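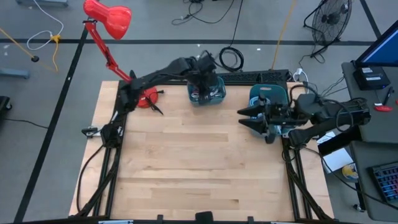
*Figure 4. Two-arm table during bin work, left gripper at the rear bin, right gripper open.*

## 4. Getting the table ready, and keeping it that way

Welcome back. If you followed Section 3, your Drimusix arms are bolted to the rails and talking to the control computer, and you are probably itching to move something. Please give this section a slow read first. It holds the house rules we use at Tilley, and the people at the Wendt site have adopted them too, with a few changes that we've folded in here.

### 4.1 Before you switch on the arms

1. Walk all the way around the table once, at an easy pace, looking at the floor and not at the arms. Cables creep. Any cable that crosses a spot where you'd put your foot gets moved or taped down.
2. Follow each arm's cable bundle with your eyes from the gripper back to the rail. You want enough slack for the arm to reach its farthest bin, and no loop hanging where the other arm could snag it.
3. Check the clamps and brackets on both rails by hand. Snug is fine. If one turns under your fingers, tighten it and write it in the table log.
4. Set the bins in their places at the back of the table. The near edge of each bin should sit 194 mm from the rear rail — measure this the first few times, and after that your eye will get pretty good at it.
5. Place the lamp at a back corner, with its base flat on the wood and its cord led away from the bins. The red desk lamp in Figure 4 has a jointed arm, and a lamp of that kind needs its joints tightened so the shade stays put.
6. Say "powering on" out loud, wait for an answer if anyone else is in the room, and then switch on.

> **Note:** Keyboards, tape and paper have a way of drifting toward the table over a long day. Anything that isn't part of the task belongs outside the reach of both arms before you start a run.

### 4.2 While the arms are moving

1. Keep your hands outside the rails. This goes for quick fixes too, and especially for quick fixes.
2. Work one bin per arm. Both grippers may enter the same bin only in a task that has been signed off for it (see the Sastudska task sheets, form 134).
3. When lifting cables or other floppy parts, bring the gripper straight up until the part clears the rim, and pause there for 1000 ms before going sideways. It feels fussy, we know.
4. If a part hooks on the rim, stop the arm. Don't pull through it.

> **CAUTION:** An arm holding still may still be powered. Treat an open gripper as one that is about to close, and press the stop button before you reach for a dropped part.

### 4.3 Stopping for the day

Park both arms over the wood with the grippers empty, switch off, and count the parts back into their bins. A full cable set is 106 pieces. If you come up short, look under the keyboard and along the rear rail before you report it, as small cables love both places.

Rules last reviewed 2026-02-21. The bin spacing in step 4 replaces the older figure on the laminated card, so please take the card down if yours is still up.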